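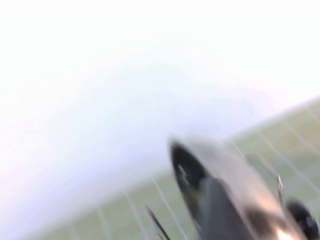
What does it take to build a working robot arm in a shared workshop?
One bench, a patient landlord and far more cable ties than the parts list admits to. Money helps, but we didn't have enough of it to say how much.

Project report: the Statetti arm
Mahtab Najafi and Hamidreza Mohammadi
Workshop supervisor: Mr Dunstan

Aim
We wanted an arm that could pick up a small part from a marked mat, carry it across and put it in a tray without anyone shouting. The shouting clause was added in December, after the first trials.

Where we built it
All the work was done at Clenwood, a shared workshop where we rent half a bench. The other half belongs to a man who restores accordions. We have learned to solder in waltz time.

The build
The base and shoulder came from a second-hand kit sold under the name Padirard. The seller called it complete. It had no elbow. Hamidreza made one from bar offcuts, then made it again the right way round. The camera sits down at the wrist and looks along the gripper, so the fingertip is always in view, pointing at whatever it is about to miss. The tip is black, and against a pale background the software finds it easily enough. The green mat with its white grid gave us our positions on the bench.

Our budget was £261. We spent £223 and were very pleased with ourselves until the replacement power supply, which is in Appendix B, where we hope it will be happy.

Problems
Light was the worst of them. With the lamp on, large parts of the camera's view bleach out to white and the grid lines fade away with them. With the lamp off, Mahtab could not see the emergency stop. We kept the lamp.

Blur came second. When the wrist swings quickly the grid lines smear and look doubled, and the software, offered two lines, will always choose the wrong one. We slowed the wrist down and told it to wait before reading the mat. A full cycle now takes 15 seconds, long enough to reconsider your degree.

The wrist also sags slightly when the arm is at full stretch. We corrected this in code, then found a loose grub screw, tightened it, and had to take the correction out again. Both changes are in the log under the same initials.

Trials
We ran sets of five. In the early sets the arm managed one pick, and that part had been put down in a very helpful place. After the speed change it managed four out of five on three sets running. The fifth part generally ended up among the accordions.

What we would change
A matt shade for the lamp. A stiffer elbow. Labels on both ends of every cable, instead of one end and a good memory. Mahtab would also like it recorded that she asked for the labels in the first week.

The code and wiring drawings are in Appendix A. The tray is still at Clenwood and somebody is keeping biscuits in it.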